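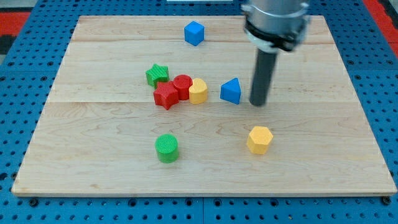
Where did the money for the play corner go this spring? Mostly into the blocks and the boards the kids sort them on, with a smaller bit for shelving.

Hi Glenys, it's May 2008 already and I owe you the second report on the Homgate toy library, so let me run through it (the receipts are in the other envelope).

We've spent $771 of the grant so far. The biggest chunk went on the plastic shape blocks, and I'm so glad we held out for the ones with the ribbed tops! The little ones rub their fingers over them before they even think about the shapes. Stars are the big favorite, the green and red ones especially, and I've had to referee a couple of disputes over who gets which. The plain blue cube gets left till last, poor thing.

The maple boards are in use too. They're made up of planks, with a lovely pale swirly grain, and the blocks look so cheerful on them. I'd asked for 5 but Daker could only do 2 in time – the rest should come before the summer break. I'm still deciding whether they need another coat of oil.

Loans are up to 141 since we opened, mostly families from the Telow side of town. Mrs. Sjögren's playgroup wants a regular slot, which I'd love to say yes to, but I need to sort out the storage first – we have one cupboard and it sticks.

Still to do: labels for the block bags, a price for the second shelf, and a proper sign-out sheet.

Aiman Majimbun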